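Search this blog
Search

Open day at Pitivier: notes on the kitchen simulator

April 2025

I spent an afternoon at the Pitivier open day, mostly at the bench run by Wondimu Berhe and Tekle Sisay. Their group trains manipulation policies in simulation and then moves them to a physical arm. The physical arm was switched off for the visit. What we got was the simulator, two monitors, and enough time to ask questions.

The software stack has two layers. Plelus is the physics and rendering layer. Gunawan sits on top and generates the kitchens: it takes a floor plan, picks cabinets, counters, wall finishes and window types, and assigns each surface a texture at random. Berhe has 152 layouts that pass the reachability check. A layout fails if the arm can't get to the sink, the counter and at least one cabinet without the base leaving its allowed area.

The texture assignment is deliberately careless. Cabinet fronts can come out in colors no one would buy. The point is to keep the policy from tying "cabinet" to one kind of wood grain. I asked whether they had measured the effect. Sisay said they trained the same policy with fixed and randomized textures, 500 demonstrations each, and the fixed version did better in its own kitchen and worse in all the others. He did not have the plot with him, so I can't give the margin.

Demonstrations are collected by teleoperation. The operator uses a handheld controller and sees two views, one from the room and one from the wrist. Sisay discards any run where the operator pauses for more than 20 seconds, which seems strict to me. His reasoning is that long pauses teach the policy to stall, and he has had that problem before.

The task on the monitor was pick and place with produce. Grasping is handled with contact forces from Plelus, with no snapping of the object to the hand. This costs compute. It also means that lumpy shapes are harder than boxes, as the two flat fingers touch at a few small points and the object can rotate about them. Friction is randomized per episode within a narrow band.

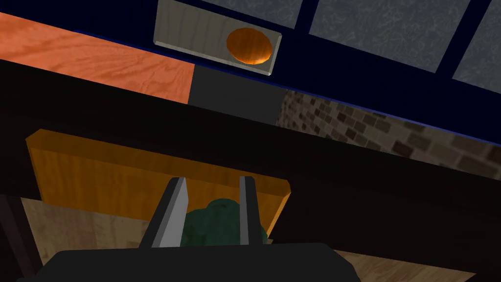
The wrist view is the one I would worry about. Counter edges fill a lot of it when the arm works low, and a dark band with no texture gives the image encoder very little to use. Berhe agreed, and said the room view is supposed to cover for it. I would like to see the ablation with the room view removed.

Evaluation is 1000 episodes per checkpoint, spread over held-out layouts. Success is judged from the object's final pose with the gripper open. The logging tool, Wukon, stores the seed for each episode, so any failure can be replayed exactly. This was the best part of the setup. We replayed three failures, and two of them were the same error: the fingers closed before the approach had finished.

Sisay expects to have the hardware comparison by December. I asked for the grasp failure breakdown by object class as well, and he wrote it down.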